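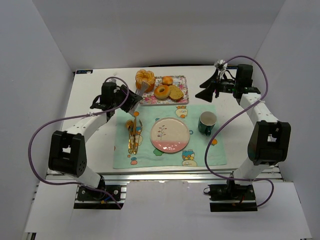
Setting the Table with Two Arms: Planning and Perception for Close-Set Objects
Project report by Asger Østergaard and Malou Bach

1. What we set out to do

When we picked this project in October we thought the hard part would be the bread. Bread is soft and comes in odd shapes, and every loaf we tried in simulation seemed to want to be picked up a different way. As it happened, most of our evenings went to forks and spoons, and to the question of how two arms can share a small table without waiting on each other all the time. So this report is mostly about that, with a shorter part on how we find the objects in the first place.

The task is a breakfast place setting. There is a placemat with a plate in the middle, a mug to the right and cutlery to the left, and a tray of bread stands behind it all. The left arm looks after the cutlery side and the right arm the mug side, and either one may go to the tray.

2. The software, in short

We built everything on top of Bilutau, the planning library our course uses, and wrote our own small scheduler, which we called Cidum (it was the name of a folder at first and it stuck). Perception runs as a separate process and sends a list of objects with a position, a direction and a confidence value. Cidum reads that list, decides which arm should do what, and asks Bilutau for the paths. We kept the pieces apart on purpose, so that Malou could restart perception without Asger losing his planner state, and we were very grateful for that in the last weeks!

3. Finding things on a busy cloth

Our placemat is mint green and covered with printed cartoon figures, and we were warned that this would be trouble. It was. The first version of the detector was quite happy to report a printed fruit as a real one, and once it sent the right arm off to pick up a drawing. We fixed most of this by comparing the color result with the depth result and dropping anything that did not rise above the cloth.

Depth didn't help with the cutlery, which is gold and shiny and lies nearly flat. When the pieces are close together or overlap, the depth image has holes just where we need it. Here we went back to color alone and fitted a long thin box to each handle. We labeled 455 images by hand for this, which took longer than we would like to admit, and we thank our classmates for the coffee.

4. Sharing the space

In our first planner, one arm had to be back at its rest pose before the other could start. It was safe and terribly slow. The second version cuts the table into zones and lets an arm reserve a zone for as long as it needs it. The strip between the tray and the placemat is the one both arms want, so it has its own rule: an arm holding something goes first, and an empty gripper hovers to the side until the zone is free.

We also had to teach the planner about the cables. They bow out a good way from the arms, and the collision model we were given knew nothing of them. We added a thick capsule along each forearm, and another by the wrist. It makes the planner more careful than it needs to be, especially near the mug, but we can live with that.

5. How we tested

We ran 100 trials with the final version, moving the objects a little by hand between trials. A trial was stopped if planning took more than 5 seconds for a single motion. Nearly all of those stops came when the right arm was asked to reach across the mug toward the tray, where the capsules leave very little room.

Picking up cutlery was the weakest step. If two handles touch, the fitted box sometimes covers both, and the gripper then closes on the middle of the pair. We tried a nudge motion to separate them first, but it is not in the version we handed in.

6. What we would like to do next

Asger wants to replace the fixed zones with ones that follow the arms. Malou would like to train the cutlery detector on more kinds of metal and on other cloths, because ours has surely learned this placemat by heart. The code and the labeled images are in the course archive, along with a short note on how to start the processes in the right order (perception first, then Cidum).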